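How to Check a Simulated Room Before You Let a Robot Loose in It

Filed under: House Rules, Simulation. Maintained by Ánh Hứa. Corrections to Ataahua Quinlan, who enjoys them.

These rules cover test rooms built in Gretetti for the Fancombe home-helper work. If you're building for Duan, most of this still applies, but their naming rules are different and longer. You have my sympathy.

Before you start
You need the room file, a seed number you have written down somewhere other than your hand, and 27 minutes. Set the arm to its parked pose. Do not press Run All. Run All starts 2,000 trials, and it will do so cheerfully with the sofa upside down.

Step 1. Look at the furniture from above
Pull the view up high and tilt it down. Go around each large piece and check where it meets its neighbor. Things that sit side by side should touch or have a gap. Sharing the same space is for ghosts.

Patterned fabric makes this easier. On a plaid chair, follow the lines along the arm and over the back. If they bend with the cushion, fine. If they stop dead, two surfaces are fighting, and you'll need to reload the piece.

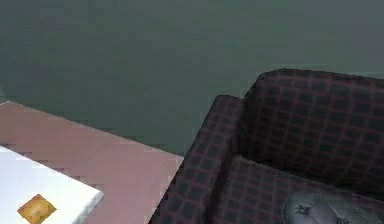
Plaid armchair beside the pink surface, viewed from above.

Step 2. Name things by what they are in the file
If you can't tell a rug from a low table by looking, neither can the next person. Open the object list and copy the type into the room notes. "Pink thing" was accepted once, on a Tuesday, and we are still hearing about it.

Small items count too. Anything the arm might be asked to pick up gets its own name and its own weight. A default weight is a failed check, even when it happens to be right.

Step 3. Check contact at the corners
Move the view in close to any item that sits near an edge. Look for a shadow right under it. A thin dark band at the base is what you want. A bright line between the item and its support usually means it's floating, and a floating item will drop the moment physics wakes up.

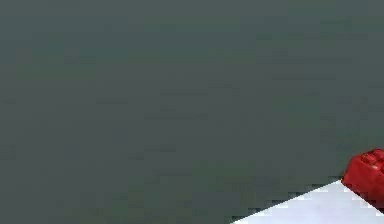
Red block at the edge of the white surface, with a narrow shadow beneath it.

Jagged edges along a border come from low render settings and are no reason to fail a room. Please stop filing them as bugs. I closed 24 last month.

An item near an edge is allowed only if the notes say it's meant to be there. Otherwise move it inward and save.

Step 4. Let it settle
Run physics with the arm still parked. Nothing should slide, spin or leave the building. Save the settled room under a new name and keep the old one.

Step 5. Get a second look
Every room needs 2 sign-offs, and both of them can't be you. Send the link and the seed to the Rastudgate list. If the second checker gets a different layout from the same seed, stop there and call Ataahua before touching anything else.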